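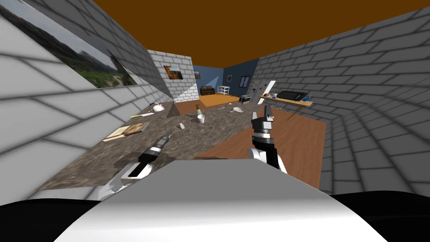
Kitchen sim, head view, both arms over the island.

December, 4:30 pm. Club notebook, Trenik team (Sayaka, Lowri, Béla, me)

The new kitchen loads!! Sayaka got the whole thing down to 21 seconds on the old lab desktop, and having a proper long counter to reach over is so much more fun than the gray test box. Next job was the wrist views, because Lowri wants the grasp picker to use them from now on.

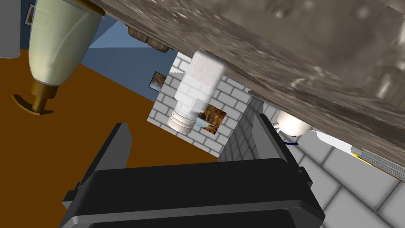 Wrist view, white bottle past the open fingers. Steep angle!

Béla's plan is to log 130 short runs before break and sort them by hand. I said 66 would do for a first pass, got outvoted, and now I'm kind of glad.
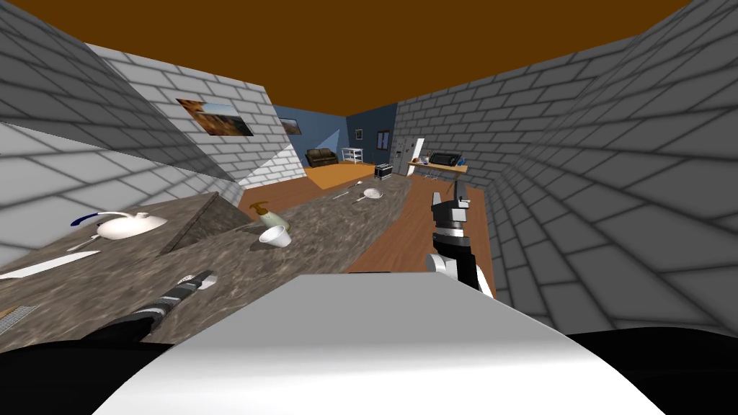

Lowri rewrote the reset script too, so we can shuffle the small stuff between runs without reloading the room. Love this. Still to fix: the arm speed cap is in the wrong config file (my fault, sorry Béla).

Crescencio asked if we could compare against last year's Baranard code. 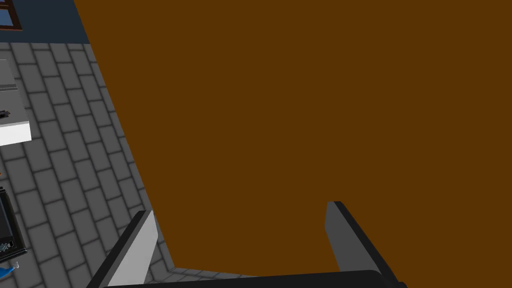

I'd like to try it, but only after the demo. Everett has the old branch. Ask him which planner settings they used and whether the joint limits match ours.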